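# Fixing a drawer that sticks (before you buy anything)

Most advice on sticky drawers starts with a product. I've tried the sprays, and the Siddiqui wax stick my neighbor Sorin Ilie swears by, and I'm not convinced any of them beat a plain candle stub. Try this first.

1. Empty the drawer. A full one sags and you'll end up sanding the wrong spot.
2. Pull it all the way out and turn it over. Look for shiny patches on the bottom edges of the sides, where wood has been rubbing on wood.
3. Rub pencil on the runners, slide the drawer in and out five or six times, then check where the pencil came off on the drawer.
4. Sand only those marks. Use 120 grit and stop early. You can't put wood back.
5. Rub the candle along both edges and both runners.

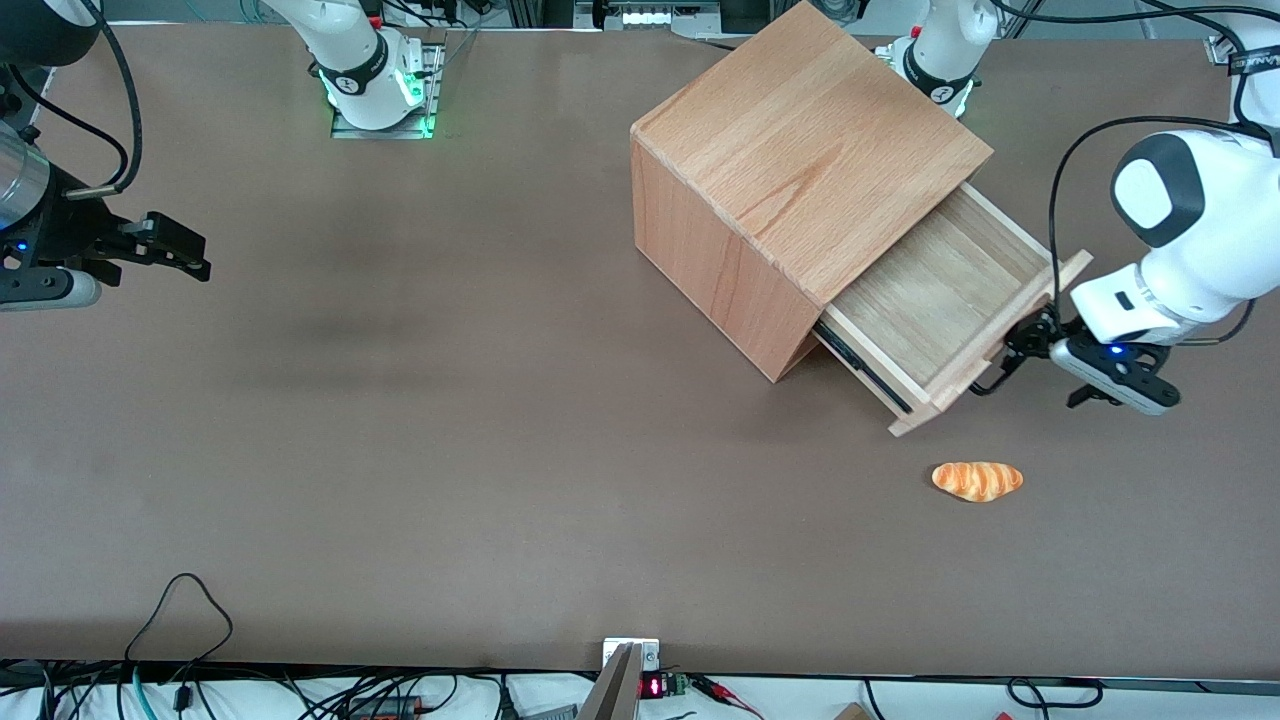 *Small wooden cabinet with the drawer pulled well out.*

People will tell you humidity is the whole story. Maybe. My dresser in Lultdale stuck just as badly in February with the heat on as it did in summer, and the real trouble was a runner held by one loose screw. Check the screws before you blame the weather.

If the drawer rocks from corner to corner, sanding won't help. The box is out of square and needs to be reglued and clamped overnight. Measure both diagonals while the glue is wet and adjust the clamps until they match.

I also wouldn't bother with stick-on nylon tape on a tight drawer. It adds thickness exactly where you don't want it. On a loose, worn one it's fine, though mine peeled at the front after 53 days.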